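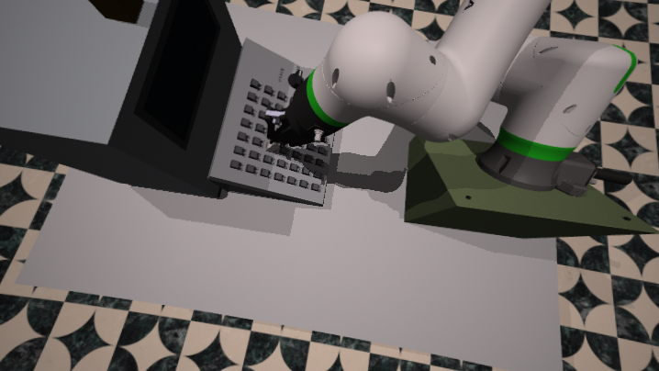
Reading time: 2 min

Docs > Simulation > End effectors > Keypad press test

Comparing two grippers on the keypad press test

The keypad test measures how well a gripper can reach and press one small key without touching its neighbors. It runs entirely in simulation, so both grippers can be tried before any hardware is ordered. This page compares the Filach, a compact two-finger unit, with the longer Simiyu.

1. Load the scene

Start Brekberg and open the keypad scene. Leave the arm base on its wedge pedestal and do not move the console. All poses are stored relative to the base, and a shifted console makes earlier runs useless for comparison.

2. Set the tool offset

Enter the distance from the wrist flange to the closed fingertips, in millimeters. Use 184 for the Simiyu. For the Filach, read the value from the model file – it changed with the May release. A wrong offset shows up as a press that stops short or drives the tool into the panel.

3. Close the fingers before the approach

Set the grip width to 2 mm. With fully closed fingers the solver reports contact between the two tips and the force trace becomes noisy. Keep the width fixed for the whole run.

4. Align with the panel

The panel is tilted, so a straight vertical approach will slide off the key face. Rotate the tool until its long axis is normal to the panel, then check the line from the wrist camera.

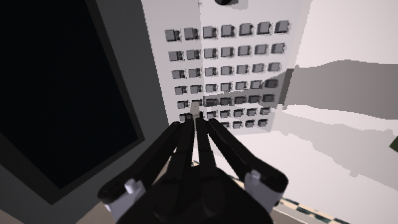

If the fingers hide the lower rows, back off along the tool axis and select the key by index in the scene tree. Do not tilt the wrist to get a better view. The tilt carries over into the press.

5. Run and record

Run the press script at the default speed. Each gripper gets 598 presses with random target keys. Log the following:

- target key
- first key contacted
- peak force
- time from approach to release

A full run takes about 57 minutes on a desktop machine. Repeat with the second gripper and the same random seed.

6. Read the results

Compare wrong-key contacts first, then peak force. Cycle time matters only if the first two are close. Sort the misses by row – a cluster in one row usually points to an alignment error, and step 4 should be repeated before the gripper is blamed.

Page maintained by Domingo Montecinos | © Brilteo | Contact | Back to top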